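VISIT TO THE DRUMMOND RACE WORKSHOP AND TEST CIRCUIT

Report for members of the Bivano Touring Car Club

In March a party from the Club was received at the Drummond workshop, where the two cars entered by Darnitz Racing are built, repaired and prepared between rounds. The visit had been arranged at the invitation of the team manager, Angus Guthrie, and took in the fabrication shop, the engine room, the parts store and a short period at the side of the adjoining test circuit. The Club wishes to record its thanks to Mr Guthrie and his staff, who gave up the greater part of a working day.

The party was met at the main gate and given a safety briefing by Jeanie Pollock, the workshop manager. Members were asked to wear eye protection in the fabrication shop and to keep behind the yellow line in the engine room. Photography was allowed everywhere except at the suspension bench, where work on the new front uprights was under way.

Fabrication shop

Both cars were on stands. Car 79 had been stripped to the bare shell following contact in the final round of last season, and the left rear corner was being rebuilt. Mrs Pollock explained that the shell had been measured on the jig before any decision was taken, and that it was found to be straight forward of the rear bulkhead. A new shell would have put the programme back by several weeks. The second car was nearly complete and was waiting only for its seat, which is moulded to the driver.

Members asked about the roll cage. The regulations now call for an additional door bar on each side, and the team has fitted this to both cars ahead of the date on which it becomes compulsory. The added weight is carried low in the car, and the engineers do not expect it to be felt by the driver.

Engine room

Sunil Bhuiyan, the senior engine technician, showed the party a unit which had completed 591 miles of testing and racing and had been taken down for inspection. The bearings were laid out in order on the bench and members were able to compare the wear from one cylinder to the next. Mr Bhuiyan's view was that the oil temperature at the end of long runs remained higher than he would like, and a larger cooler is to be tried. He answered a good many questions on fuel, several of them from members who run older cars and have had trouble with vapour in warm weather.

The dynamometer was in use during the visit and could be watched through the window of the control room. Power figures were not disclosed, and the party did not press the matter. 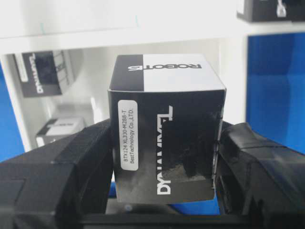
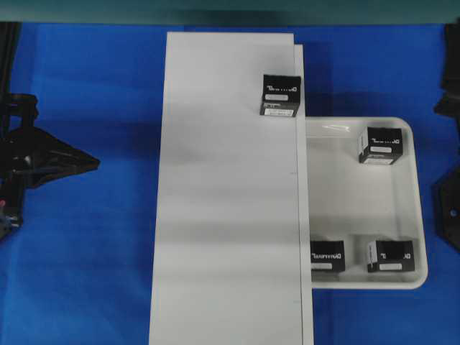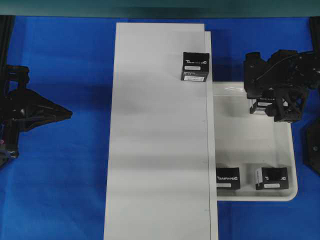 Isla Strachan
Visits Secretary, Bivano Touring Car Club

Parts store and race planning

After lunch, which was served in the drivers' room, the party was taken through the parts store by Laimutė Priedītis, who is responsible for stock and transport. Every item fitted to a car is recorded against its mileage, and parts with a fixed life are withdrawn when that life is reached, whatever their condition. Wheel bearings are changed every 300 miles. Ms Priedītis was frank about the cost of this practice and about the difficulty of explaining it to sponsors — a bearing in good order goes into the scrap bin as readily as a worn one.

She also described how the transporter is loaded. Items needed first at the circuit go in last, and the spare gearbox travels beside the side door, where it can be reached without moving the tyre racks. The same plan is used for every round so that anyone in the team can find what is wanted in the dark.

At the circuit

The visit ended at the Gromuvero test circuit, a short drive from the workshop. The team's training car was running with a junior driver, and the party watched from the bank at the inside of the second corner. The surface was damp at first and lap times came down steadily as it dried. Mr Guthrie pointed out the difference between braking in a straight line and carrying the brake into the corner, and members had the opportunity to see both on successive laps. A set of part-worn slick tyres was fitted for the last run, which was limited to 4 laps by the closing time of the circuit.

The junior driver afterwards joined the party at the pit wall and spoke about the move from karting. The weight of the car had been the greatest surprise, followed by the time spent with the engineers going over each run. There is no seat for a junior in the race cars this season, but the team intends to offer further test days if funds allow.

Matters arising

Members who took part have asked whether a second visit could be arranged, to include the suspension bench once the new uprights have been raced. Mr Guthrie has said that he would welcome this in principle. No date has been fixed, and with the present restrictions on gatherings the Club does not expect to be able to propose one for some time. Those who wish to be told of future visits should write to the Visits Secretary, giving their membership number. Places are offered first to members who were not able to join the March party.

The Club has been asked to return two pairs of safety glasses which left the workshop in error. They may be handed in at the clubhouse when it reopens.

Report approved for circulation to members, May 30, 2020.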